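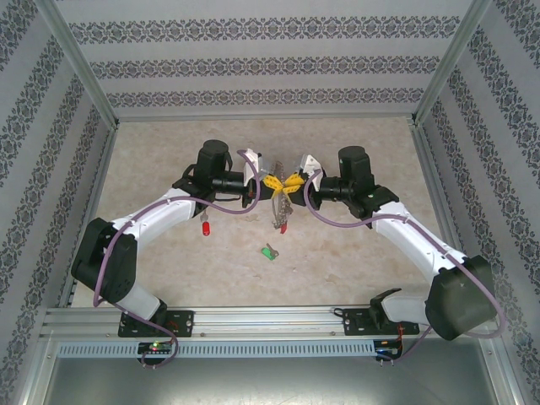
Posted by Anel Du Plessis | 19/03/2026 | Filed under: Walls

Patterned wallpaper has to be ordered by the repeat, and the square footage on the label ignores this. My hallway paper has a 30 inch repeat with a half drop. Wall height is 96 inches, so each strip uses four repeats, or 120 inches. A 576 inch roll gives four strips and leaves 96 inches over, too short to match once trimmed.

Damask hides a seam well if the bands line up at eye level. I let any mismatch fall at the baseboard. Paste notes will follow in June.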